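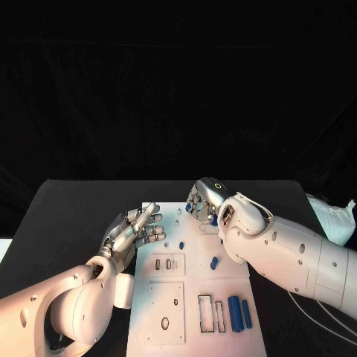 Who Gets Their Hands Back? Two-Arm Insertion Work at Ristano
Final project report, Work and Technology seminar

Background

Ristano assembles small valve and sensor units for other companies. Putting pegs, pins and cylinders into fitted openings has been hand work there for as long as the plant has been open. Last spring management decided to try a two-arm system on part of this work, under the project name Vimus. The stated goal was to "free people for better tasks." Our group wanted to know what the better tasks were, and we had trouble finding them.

We visited in October and interviewed 11 of the 39 people in the assembly department. We also read the shift logs for the trial period and watched the arms at work on the practice board, which is where Vimus does most of its running for now. The arms were set up by an outside integrator, Zeder.

What the trial covers

The practice board stands in for real product. It has slots, small holes and recesses, and blue parts that go with them. Both hands have fingers and a thumb. According to the project brief, this lets the system "step into any human station." We think that sentence promises more than a board can show. A valve body arrives greasy, or with a burr, or upside down in the tray. 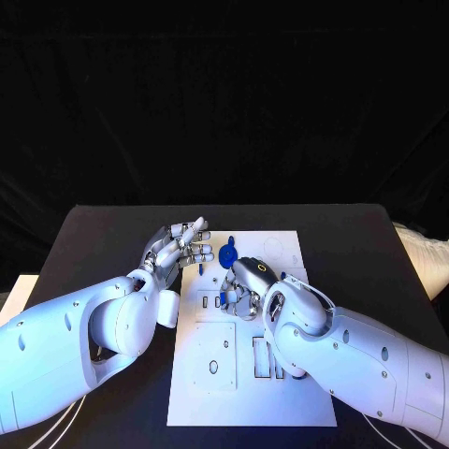
Figure 2. Both hands over the practice board, with a small blue piece among the fingers of the right one.

The shift logs list 2,289 insertion attempts. They don't say how many needed a person to reset the board or pick up a part, and when we asked for that number we were told it wasn't tracked. For us this is the biggest hole in the trial. If an operator has to stay within reach, her time is still being spent, and it ought to be in the cost figures.

What people told us

Assemblers used to swap stations every 49 minutes. During the trial, one person per shift was taken out of the swap to look after the arms. Most of those who had done it called it dull. One said her wrists felt better and she'd do it again. Another said he had spent years getting fast at something and was now paid to wait. Pay stayed the same, and the new duty has no job title.

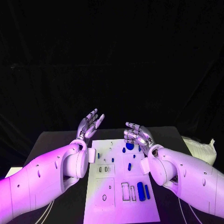
Comparison with Petrenko

Petrenko, the sister plant, bought simple fixed presses for its insertion work and kept the rotation as it was. We only had one phone call with them, so this is thin evidence. Still, the assemblers there had picked the press locations themselves, and at Ristano no one we interviewed had been asked anything before the arms came in.

Limits of this report

We saw one day of work and relied on logs we didn't keep. Our interviews were all with day shift.

Recommendations

Log every time a person steps in. Write a job description for the minder and put the duty into the rotation. Hold off on a second pair of arms until the first has run on real valve bodies.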